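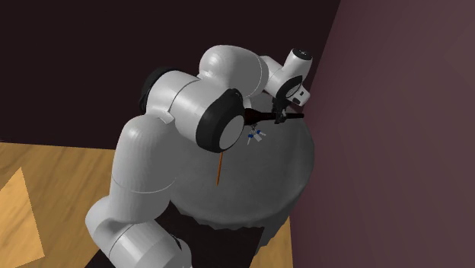 4. Enrolling cards on the Ziline reader

Each Ziline reader stores up to 2,000 cards. Hold the card flat against the round pad on the front cover, a pale grey cap inside a thick black ring like the one on the arm's middle joint, and keep it there until the tone stops.

1. Sign in to Grusto Desk and open Cards – Add New.
2. Type the card number printed on the back.
3. Present the card to the pad within 10 seconds.
4. Choose an access group and select Save.

Note: Cards from older Oltmanns readers must be erased first. See section 6.

Caution: Do not unplug the reader while the light is amber. The card list may be lost.

If error 226 appears, the card is already enrolled – search for its number under Cards and delete the old entry.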